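**June, half four, still in the lab**

Right, the breakfast table task for Team Halus. I've set the table the way the competition sheet wants it, more or less: woven mat down first, then the patterned bowl on the left and the pink one on the right with an apple in it, green cup and the Cinnamon Squares behind. I rather like how it looks (and now I'm hungry!).

Gripper opening is set to 42 and I've bumped the closing delay to 509 ms, as the old value made it snatch at things. Plan is eight tries on the apple, then eight on the cup, same start pose each time, and please write the misses down too, lads – last month's sheet was all ticks and no use to anyone. Jaladum branch of the code, NOT Didora.

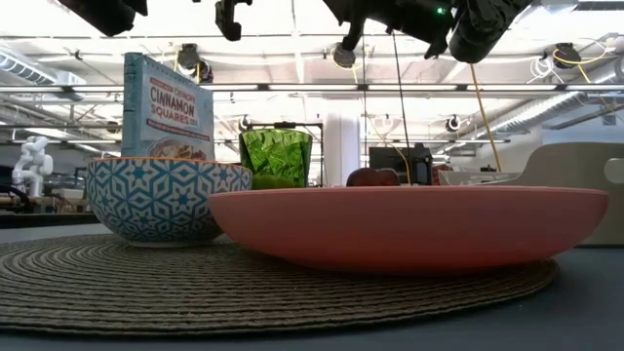
Gerardo Mangubat reckons we should do the cup first while the arm is freshly homed, and leave the apple until after tea.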